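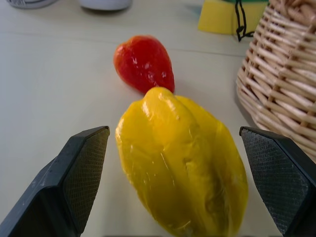
**Okitstead, February**

*Notes for my talk, evening session, 30 minutes with questions. Speak slowly. Drink water before slide 4.*

**Opening**

- Good evening. Thank Estrella Valdovinos for the invitation.
- Ask the room: who ate a fresh strawberry this week? Wait for the hands.
- My subject tonight is how families decide what to cook in winter, when the shops sell everything but the garden gives very little.

**Slide 2: My grandmother's calendar**

- She did not have a recipe book. She had the market, and the market told her the month.
- Peppers came at the end of summer. She dried them on a string or put them in vinegar.
- Tell the story of the cabbage cellar (short version!).

**Slide 3: The kitchen diaries**

- Chunhua Cheng and I asked 60 households to write down their suppers for one winter month.
- 17 of them cooked from stored or preserved food on most evenings.
- 16 never did it. Several wrote that they would like to, but they did not learn how from their parents.
- Pause here. People usually want to write the numbers.

**Slide 4: Two families**

- Cuiping Gu keeps a notebook of what is in her freezer and crosses out each bag when she takes it.
- The second family asked me not to use their name. They buy for one supper at a time, on the way home. Their food is good and they waste very little, so please do not present them as the bad case.

**Slide 5: Color on the plate**

- Yellow pepper and red strawberry: for children, these are often the first foods they can name.
- In the diaries, parents wrote "something with color" many times. I did not expect this phrase.
- Carrots, beets and pickled red cabbage can do the same work in February.

**If there is time**

- Read Zhenhua Song's page about the burned squash soup.

**Questions**

- If somebody asks about prices: we did not collect them.
- Handouts are on the table by the door. Xiaoyan Yao has more copies.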